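Part 2: Setting up your Dastitik carrier for the first time

If you've come straight from Part 1 you'll have everything out of the bag and spread across the bed by now, and you're probably wondering why one carrier needs so many straps. I did too! I bought my first Dastitik when my eldest was seven weeks old, and it sat on the back of a chair for a month before I worked up the nerve to try it on. That's a month of one-handed toast I'll never get back.

I rewrote this section on 2021-09-30, mainly for the new waistband, which fastens on the other side from the old one. If your carrier has the grey label inside the hood, you've got the older version and steps 4 and 5 will feel back to front. Swap left for right and carry on.

2.1 Before you start

Please do the whole thing once without the baby. I use a rolled-up bath towel with a bag of rice tucked in the bottom for a bit of weight, and my sister used her daughter's enormous stuffed rabbit, which had the advantage of legs.

You'll want:

The carrier body (the big padded panel)
The waistband
Both shoulder straps
The newborn insert, if your baby is under 4000 grams
The little cotton bib, if you have a dribbler
A mirror you can see your hips in

CAUTION: Weigh your baby before the first go and don't guess from the last clinic visit. They change so quickly in those early weeks. If your baby came early, had a low birth weight or has any trouble with breathing, talk to your health visitor or doctor before you use a carrier of any kind.

2.2 Fitting the waistband

1. Undo every buckle and let all the straps out to their full length. Yes, all of them. It looks like a terrible mess and it's much easier this way.

2. Find the stitched arrow on the inside of the waistband. It should point up towards your face.

3. Put the band round you so the padded part sits at the front, just above your hip bones. Most of us put it too low the first time, the way you'd wear jeans. Think more of where your nan wore her skirts.

4. Bring the loose end round from your right side and push it into the buckle on your left until you hear two clicks.

5. Give it a proper tug. If it comes out, it was never in, so try again.

6. Pull the webbing until the band is snug. You should be able to slide a flat hand behind it and that's all.

Note: If you've had a section, you may find the band rubs. I had one with my second and wore the band a good bit higher until I felt ready, with a soft vest folded over underneath. Ask your midwife when it's fine for you to start, as everybody heals differently and I was slower than my friends.

2.3 Attaching the shoulder straps

This bit had me in tears once, but it was four in the morning and I shouldn't have been trying.

1. Lay the carrier body face down with the hood away from you.

2. Clip the left strap to the left loop and the right strap to the right loop. They're marked with a tiny L and R on the underside of the padding, in thread nearly the same colour as the fabric (why, oh why).

3. Check that neither strap is twisted. Run your fingers down the full length of each one.

4. Decide whether you're crossing the straps or wearing them like a rucksack. I cross mine, and my husband Florian Lemaire – all shoulders, that man – goes for the rucksack style and swears it's the only comfortable way. Try both in front of the mirror before you make up your mind.

5. Slide the chest clip to the height of your armpits if you've gone for rucksack style. Crossed straps don't use the chest clip, so pop it in the waistband pocket before it vanishes down the sofa.
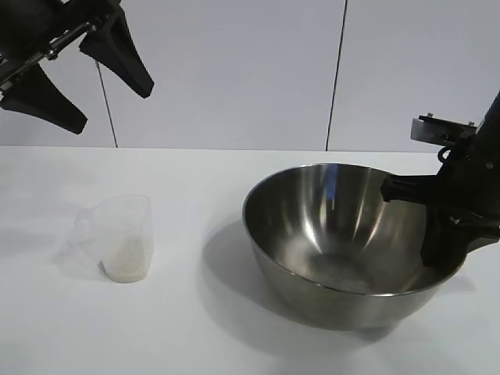 While you're at it, set the width of the seat. There's a row of poppers under the panel, and they go from narrow for newborns to wide for the ones who are nearly walking. You're after a seat that reaches from the back of one knee to the back of the other. Too narrow and the legs dangle straight down, too wide and the poor thing is doing the splits.

6. Fasten the poppers in pairs, the same number on each side.

7. Press each one until it snaps, then try to wiggle it apart with your thumb.

2.4 The newborn insert

Skip this if your baby is over the weight I mentioned earlier. Otherwise read it twice.

1. Fold the insert along the stitched line so it makes a small cushion.

2. Sit it inside the carrier body with the fold at the bottom, then do up the two side tabs.

3. Check that it can't slide from side to side.

The insert makes everything a good deal warmer, so take a layer off the baby. We were at my mother-in-law's in Skundovville in December, heating on full, baby in a snowsuit inside the carrier inside my coat, and he was the colour of a tomato by the time we'd found the front door keys. One thin layer indoors is plenty. I feel the back of his neck now, and if it's clammy he comes out.

CAUTION: Don't use a folded blanket or a cushion in place of the insert. They can shift and push a small baby's chin down.

2.5 Putting the baby in

Sit on the edge of the bed for your first few tries. I still do when I'm tired.

1. Fasten the waistband as in 2.2 and let the panel hang down in front of you like an apron.

2. Hold your baby upright against your chest, high enough that you could kiss the top of their head without stretching.

3. Keep one hand flat on their back. It stays there until step 7, whatever the phone does.

4. With your other hand, bring the panel up between their legs and over their bottom and back.

5. Slip one arm through its strap, swap hands, then do the other.

6. Clip up, either crossed or rucksack style.

7. Tighten the straps a little at a time, left then right, until your baby is close and doesn't slump when you lean forward slightly. Only now can the hand come off!

8. Tip their pelvis gently by scooping under the knees, so the knees end up higher than the bottom.

Things to check every single time:

You can see their face without moving any fabric
Their chin is off their chest
Their nose and mouth are clear of you, your scarf and the hood
Their back feels supported when you press lightly on it

If any of those is wrong, take them out and start again. It feels like a faff when they're grizzling, I know, but the second try is always quicker. Mine usually stopped complaining once I stood up and had a bit of a sway.

2.6 Taking the baby out

1. Sit down.

2. Put one hand on their back and the other under their bottom.

3. Loosen the shoulder straps first. Leave the waistband alone.

4. Slide out of the straps, lower the panel and lift the baby out.

5. Undo the waistband last, when they're safely somewhere else.

I did these in the wrong order exactly once, with the whole lot heading for my knees and a very surprised baby under one arm. He was fine and I needed a biscuit.

2.7 Things that may be annoying you

The buckle digs in when I sit. Move the band up slightly, or turn it so the buckle sits further round towards your back. You can also get the soft buckle cover, part number 2088, though a baby sock with the toe cut off does much the same job.

The straps keep slipping off my shoulders. They're too long. Shorten them both, and if you're wearing it like a rucksack, bring the chest clip down a little.

My back aches after ten minutes. Your baby is probably too low. Take them out, tighten the straps before they go back in, and aim for that kissing height again.

My baby hates it. They might be hungry, or hot, or you might be standing still. Mine needed to be fed, changed and on the move within a few minutes of going in. Try again after a nap and don't make a battle of it.

The hood won't stay up. There's a loop on each shoulder strap, quite far down, and the hood elastic goes round the little wooden toggle beside it. I didn't find the toggles for ages.

2.8 Spare parts and other people's bits

The Pons shoulder pads fit the old straps and don't fit the new ones. I tried every way I could think of, including sewing, and gave up. The Nindar rain cover does fit over both, and that's the one I keep in the pram basket. It holds the warmth in, so the neck check from 2.4 applies twice over, and it must never go over the baby's face.

If a buckle cracks, stop using the carrier and order a new one. Please don't glue it. The spares are sold in pairs and you'll want to keep the other one in the changing bag.

2.9 First wash

Wash the carrier once before you use it. The fabric is quite stiff out of the bag and softens up nicely.

1. Take off the shoulder straps and the insert.

2. Close all the buckles and put the waistband in a pillowcase so it doesn't clatter.

3. Wash on a cool, gentle cycle with a spin no higher than 500.

4. Hang it over a door or an airer. Keep it out of the tumble dryer, and away from the radiator too if you can bear to wait.

The waistband takes the longest to dry, easily a day and a half in our house, so do it when you won't need it the next morning. Wipe the straps with a damp cloth instead of washing them, apart from the bits that get chewed, and those I do in the sink with a drop of baby shampoo.

Back carrying is in Part 3. Leave it until your baby is sitting up well without help, and have another grown-up standing behind you the first few times.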